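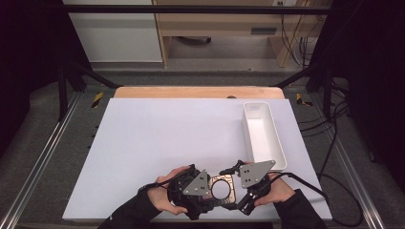 Two grippers, one plate, and the cables that come with them

Second hand-held station: what would you budget for?

tablesaw_terry
Original post, 9:40 pm

Hello everyone, and thanks again for all the patience with my table questions back in May. We've finally been told we can put in for a second station to go next to the first one, and I have until Sunday to turn a pile of notes into one page that our purchasing person, Hanneke Nijs, can read over her coffee. She is a lovely woman but she does not like surprises, and I gave her a few last time (I forgot shipping on the rails, which were not small!).

What I have so far is another pair of hand-held grippers from Skadmont, an aluminum extrusion frame, a tabletop with a white board over it, and black curtains for the sides. Kuipers quoted me $364 for the extrusion, cut to length, and I thought that was pretty fair. Where I keep going back and forth is everything else. Do I buy spare fingers now? Do I pay for cable routing, or live with cable on the floor like we do at the first station? And how much do people set aside for the stuff you handle, meaning the bins and cards and so on? I'd love to hear what you forgot the first time, if you don't mind sharing.

mrs_dowel
Reply 1

Congratulations, Terry! Please do put the cable routing on the page. I see that one running off the board and down over the floor on the right and my ankles hurt just looking at it. We put in an overhead arm from Volmont for nearly $300 and I'd buy it again tomorrow. Same goes for spare fingers, at least one set for each hand, and order them with the grippers so they ride along in the same box.

gantry_gus
Reply 2

I'm going to disagree with Mrs. Dowel a little, and I hope she'll forgive me. An overhead arm is nice, but it pulls on your wrist in a way a floor cable doesn't, and our folks complained until we took ours down. A floor cover strip costs very little. I'd put that money into objects. You can have the prettiest frame in the building and still get bored of one bin in a week, and then you're back asking for petty cash.

tablesaw_terry
Reply 3

Gus, that's a fair point, and you've got me looking at our bin with fresh eyes.
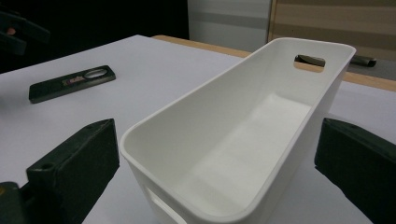 The long white bin, with the handle slot at the far end

It's a good size and I like having the handle openings, so I'd happily get more of them. Dedau sells bins in packs of 5, and I was thinking one pack, plus a few in some color other than white. White on white is tidy, but I do wonder if I should be paying for a second board in a darker shade while I'm at it.

mrs_dowel
Reply 4

Forgiven, Gus, though I'm keeping my arm! Ours has a swivel and maybe that's the difference. Terry, yes to the darker board, and yes to some flat things too. Flat is where our old fingers gave us the most grief, and it's what finally talked me into buying 3 styles of tip to try.

tablesaw_terry
Reply 5

We do have flat things! I have a soft spot for this card, smiling loaf and all.

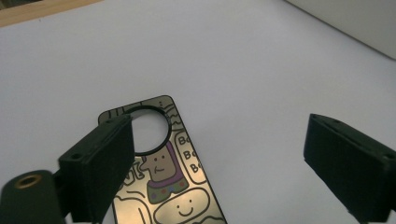
Re: Second hand-held station, the list so far

gantry_gus
Reply 6

Well, that little fellow in the purple is charming. For metal cards I'd price a softer finger pad before a whole new tip, and ask Skadmont if they'll send you a sample first. They did for us, after I pestered them. I'd also give objects a line of their own on Hanneke's page, so it doesn't get swallowed up when somebody trims the frame.

tablesaw_terry
Reply 7

Pads are going on the list, along with the bins, the dark board and one spare set of fingers per hand. I'm leaving the cable line as "arm or floor strip, to be decided" and will let the two of you keep arguing until Sunday. Shipping is on there too, Hanneke, if you're reading.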